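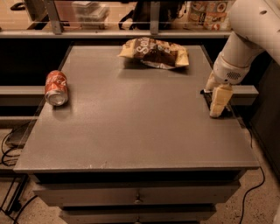
I got to the robotics club in Plastville at ten past six on a wet evening, and by quarter past I'd been handed a roll of tape and told to make myself useful. I'd come to watch, really. I'm a writer who can just about bleed a radiator. But it isn't that sort of club, and I rather liked that.

The task this term sounds so easy that I laughed when I heard it. Clear a table. Pick up a drinks can, pick up an empty crisp packet, put them in the bin. My nephew can do it (when threatened). For a robot arm it's a proper headache, and the students have been at it since the autumn.

"The can's all right," said Agnes Swanson, who teaches engineering here and started the club with one cupboard and a soldering iron. "It's a cylinder. You know where you are with a cylinder. It's the bag that'll make you cry."

I soon saw what she meant. A can keeps its shape from one go to the next, though it does like to roll if you nudge it. A crumpled bag is a different object every time you drop it! It's got shiny bits that confuse the camera, and flappy bits that look like a good handle and then fold away. One of the second years told me she dreams about the things.

The way they teach the arm is simple enough to follow. Someone steers it through the job by hand, over and over, and the computer stores each go. Then they train a program on the lot and let it try on its own. They've got 4,000 recorded goes so far, of which 600 are no use at all - somebody sneezed, somebody knocked the table, somebody forgot to press the button and did a beautiful one that nobody will ever see again. Sorting the good from the bad is the job everyone tries to swap out of. There's a rota on the door and a lot of crossing out.

I had a turn at steering, of course. I was dreadful. You think you know where your own hand is until it's made of plastic and a foot to the left of where you're looking. I chased that can halfway across the table, got it up at last, felt like a champion and dropped it. "We'll keep that one," said the lad next to me, very kindly. Bad goes have their uses too, apparently, as long as you label them.

What they're all working towards is the Jututlow, a student contest being held in Cáceres in April. Teams get a table of rubbish they've never seen before and 4 minutes to clear it, with points off for anything that lands on the floor. The club has entered under the name Danetti, which started as a spelling mistake on a form and has now gone on the sweatshirts. They still need to find up to 700 pounds for the travel, so there's been a cake sale and there'll be another one. I bought two slices of lemon drizzle and would do it again.

The argument of the night was about speed. Half the group wanted the arm to go faster, and the other half had seen what happens to a bag when you swing it about. It went on through the tea break and back out again, with diagrams. Agnes stayed out of it and tidied cables. In the end they agreed to try both and time them, and the quick version was loading up when I had to run for my bus.

I've asked them to text me the result. So far I've had a picture of someone's cake.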